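Fanska suspends Zoklow sorting arms after cable fault

Prendemgate, 2022-10-12

Fanska has withdrawn 12 Zoklow tabletop arms from use after a fault in which the gripper may lose its signal while lowering towards a block. No injuries have been reported. The fault was recorded 121 times in some 900 sorting runs at the Prendemgate test room, where the arms move coloured blocks between plates.
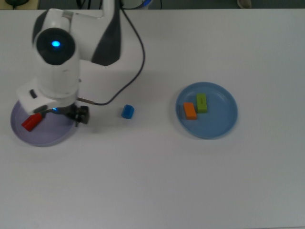 Taipe, which uses the arms in its training rooms, said it had reported sudden stops in June and would have liked an earlier warning.

Fanska accepts that its first reply was too slow. Inspection has traced the fault to the connector on the outer cable — a part that can work loose when the wrist turns repeatedly. Arms already supplied to customers should be switched off and kept clear of hands until the connector has been replaced. 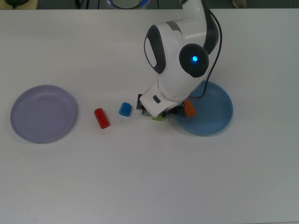

Advice to customers

Replacement connectors will be sent free of charge under service notice 304. Customers should not attempt to refit the cable themselves. Sorting runs at Prendemgate continue under supervision, for fault testing only.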